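Setting up the Pevar shoe-tidying kit

Drasovine sells the Pevar as an add-on for humanoids that already have hands, and the booklet promises a tidy hallway in 5 steps. Karla Ibarra and I got there in 7.

1. Stand the robot within arm's reach of the rack.
2. Load the footwear profile from the menu. Slippers and sandals are separate profiles, naturally.
3. Open the hand fully before the first reach.
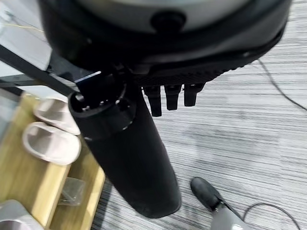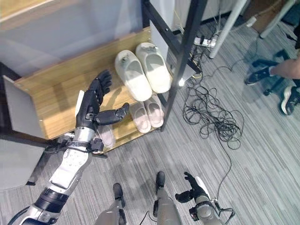

Home Robots > Kits on Test

4. Set grip force to 300. The booklet says 274, a number with an air of great thought about it, and our slippers slid straight out.
5. Teach the upper shelf first, then the lower.
6. Run one pair at half speed, with a thumb near the stop button.
7. Save. The kit won't remind you, and it forgets everything at shutdown.

Allow an afternoon. If the wrist view looks tilted, rerun the levelling page in the Drasovine app and have a biscuit while it thinks.

Words: Hiwot Yimer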